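Part-Time Rowing and Conditioning Coach, Grindden Fitness

Posted 18 September 2018

Grindden Fitness seeks a part-time coach for its indoor rowing and general conditioning program. The position is 18 hours per week, split between early morning and evening sessions, and reports to the program lead, Dehua Peng.

Duties

Coach group rowing sessions on the Clastitz and Fimlow machines. Class size is capped at 30.
Set the damper and monitor on each machine before class and check chain, seat rollers and foot straps weekly.
Run the monthly 3000 meter test and enter split times in the member log.
Scale strength work for members returning after an injury.
Cover the front desk between sessions when the schedule requires it.

Requirements

Current coaching or personal training certificate.
Current CPR and first aid card.
One year of experience leading group classes. Rowing experience on the water is useful but not required.
Ability to lift 100 pounds and to demonstrate the squat, deadlift and press with correct form.
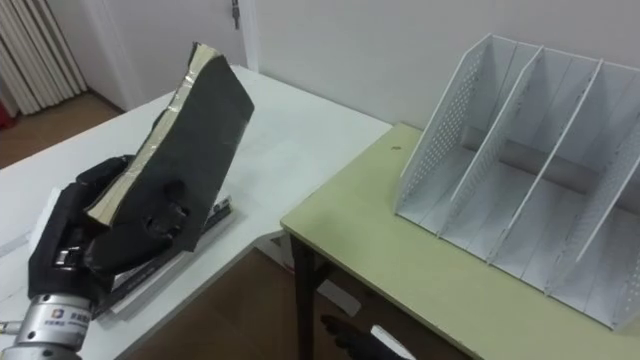

Zixuan Fu asked whether the test piece has to be rowed at a fixed stroke rate, and whether applicants will be tested on it. The rate is open for members. Applicants row the same distance once during the trial session, at a rate they choose, and then coach a second person through it. The applicant's own time is not scored. Cueing, safety and pacing advice are.

Pay is hourly and depends on certificate level. Coaches receive a full membership, including use of the Ren Street weight room outside class hours. The first month is paid training.

To apply, send a resume, copies of both certificates and a written plan for one 45-minute class to Dehua Peng at the front desk. State which mornings you are available. The outdoor season starts in April, and evening hours may change at that time.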